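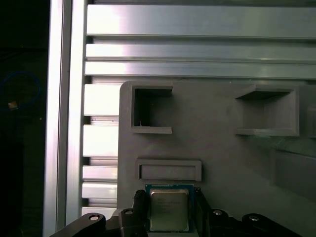
Page last changed: Wednesday, December 2, 2020

Visit to the Cokell extrusion works, Skolosville

I had been asking Cokell for a tour since spring. The works used to hold two open days a year, and both of this year's were dropped, but in October they let in a few small groups by appointment. Ours was 12 people, with masks on the whole time and the canteen closed. Most of the group were from the Kavanagh model engineering club. I don't belong to it, but they had a spare place.

Skolosville is 68 miles from Kavanagh, and the last part is slow. If you go, don't follow the signs marked Cokell Deliveries, which take you to a weighbridge with no room to turn. The visitor entrance is on Clanell Road, past the tire shop. Parking is free and there are restrooms in the gatehouse. You sign in, get a vest, safety glasses and foam earplugs, and watch a short safety film. Closed shoes are required. One man had come in canvas sneakers and was lent a pair of steel toe covers that clanked.

Our guide was Emerson Bezerra, who started in the packing hall and now looks after the die shop. He spoke through a small speaker clipped to his belt. It worked well in the store rooms and hardly at all near the press.

The tour follows the metal. Aluminum arrives as cast logs, stacked in the yard in bundles with painted ends. The paint shows the alloy. Most of what Cokell runs is from the 6000 series, mainly 6063 for window parts and trim, with some 6061 where the customer wants more strength. The logs are cut into shorter billets, and those go through a gas furnace that brings them up to nearly 500 degrees Celsius. They don't glow at that temperature. A hot billet looks the same as a cold one, and the walkway is fenced off well back from the furnace door for that reason.

The press itself was smaller than I had imagined, or at least lower. A billet is lifted into the container, the ram comes forward, and the profile slides out of the other side at a walking pace. They were running a flat bar with rounded edges. A puller takes the end and leads it down a long table with felt-covered slats while fans blow from underneath. There is very little to see at the die, as it sits deep inside a steel ring. What you notice is the noise of the hydraulics and a smell like a hot iron.

After cooling, each length is gripped at both ends and stretched a little to straighten it. I had not known about this step. Emerson said the stretch is small, but it takes out the bow and twist left from the press. The ends that were in the jaws get sawn off and go into a scrap bin to be melted again. The cut lengths then go to the aging oven for several hours. Metal straight off the press is fairly soft, and the oven is what brings it up to temper.

The die shop was the best part for me. There are 3,436 dies on the shelves, each one a steel disc with a number stamped on the rim, and each with a card in a drawer. The cards are still kept up even though everything is on a computer too. A solid shape needs only a flat die. A hollow one needs a die in two parts, with a core held in the middle on bridges. The metal splits to get past the bridges and welds itself back together before it leaves. Emerson passed around a cutaway made from a worn-out die, and the club members spent so long over it that we had to skip the yard on the way back.

We also saw dies being cleaned. They come off the press full of aluminum and go into a bath of hot caustic soda, which eats the aluminum and leaves the steel alone. After that they are polished by hand, with files and small stones. Two people were doing this at a bench by the window. One of them told us that a slot profile is fussier than it looks. The lips of the slot have to come out at the same rate as the thick corners, or the whole bar curls. The correction is made on the bearing, the short land of steel inside the opening, by making it longer where the metal runs too fast.

Slotted framing was a good share of the work on the racks that day. It is the square bar with a groove down each side that people use for machine frames, benches and guards. Cokell sells it in mill finish or clear anodized. The anodizing is done at another site, so it wasn't on the tour. The factory counter sells offcuts by weight, cash or card, 500 grams minimum. I bought several pieces of slotted bar for a bench I want to put together in the garage, and a length of angle. They will not cut to size at the counter. Bring gloves, as the sawn ends are sharp and nothing is deburred.

The whole visit took a little over two hours. There is a fair amount of standing and one steel staircase up to the viewing platform. Anyone who can't manage the stairs can stay at floor level by the cooling table, where the view is nearly as good. Photography is allowed in the counter area and the yard only. Children have to be 14 or over.

We ate at the diner across from the tire shop, which had set tables outside. The soup was fine, the coffee was weak.

To book, call the gatehouse in the morning and ask for the tours list. They don't answer e-mail about visits. When I called back last week there were no dates set for next year, but they took my name.

Correction: an earlier version of this page said the stretching is done after the aging oven. It is done before.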